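Hello again from my end of the kitchen table,

August 30, 2022, and the tomatoes have finally slowed down enough for me to sit and write to you all. Thank you for the notes after the last issue. I read every one, and I'm still behind on answering (if you asked me about the rhubarb, I promise I haven't forgotten).

What I want to talk about this time is the family meal plan, because September is nearly on top of us and I can feel my dinners falling apart already. All summer we ate corn and whatever was on the grill. Nobody minded. Then the first school forms came in the mail and I stood in front of the open fridge at ten to six with half an onion and a jar of olives, and I thought, right, it's time.

I've tried a lot of systems over the years. I had the app phase, when I paid for something called Enby that sent me a grocery list every Saturday morning. It was a perfectly nice app and it was very keen on fennel. My family isn't. I had the binder phase too, with plastic sleeves, and I think that one lasted until the sleeve with the chili recipe got chili on the inside, which I still can't explain.

The thing that has stuck is embarrassingly plain. I write down 14 dinners, which covers two weeks, and then I start over from the top. All of them are things we already know how to make and already like. If a new recipe comes along and we love it, it has to push an old one out. Last January the tuna casserole lost its place to a white bean soup, and there was real mourning in this house over that, so I let it back in for birthdays.

The list goes on a whiteboard. I used to keep it on paper on the side of the fridge, but paper doesn't forgive you when the chicken hasn't thawed and Tuesday has to become Thursday. With a board you rub out two words and carry on with your life. 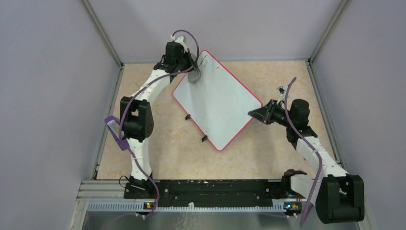

Once the dinners are up, I do the shopping in two goes. The big one is for the dull stuff – rice, canned tomatoes, pasta, onions, oil – and I do it once for the whole two weeks. The small one is a quick run in the middle for greens, milk and bread. I set myself $40 for that small run and I take cash, which sounds like something my grandmother would do, and she was right about most things. When it's gone, it's gone, and that has saved me from a great many fancy crackers.

A few of you asked where I buy my beans. I get the dried ones from Kurek, the little grocery by the post office, where they sell them from the big bins at the back. They keep forever in a jar and they taste so much better than canned that I've become a bore about it at parties. Soak them the night before with a good pinch of salt. If you forget to soak them (I do, constantly!), simmer them longer and have the soup tomorrow.

My other habit is the leftovers night. Every eighth dinner or so I write a big L and cook nothing at all. Everything in the fridge comes out onto the counter, we each make a strange plate, and there's usually toast involved. The kids think of it as a treat. I've had one of them choose cold noodles and a fried egg over pizza, and I've been quietly proud ever since.

If you're starting from nothing, please don't try to write all two weeks in one sitting. Ask everyone you live with for 2 dinners they'd be happy to eat again next week, and put those up first. You'll get some repeats and at least one person will say pancakes. Put the pancakes up. They're cheap, they take no time, and a pancake night can rescue a whole week.

Next issue I'll send the white bean soup, with the lemon version for those of you who don't eat bacon. I'm also testing an apple cake from the back of an old Koslow flour bag and so far it sinks in the middle every single time, so if you've made it and yours stays up, write and tell me what you did.

Back to the tomatoes for me. There are still 8 jars to fill and I've run out of lids.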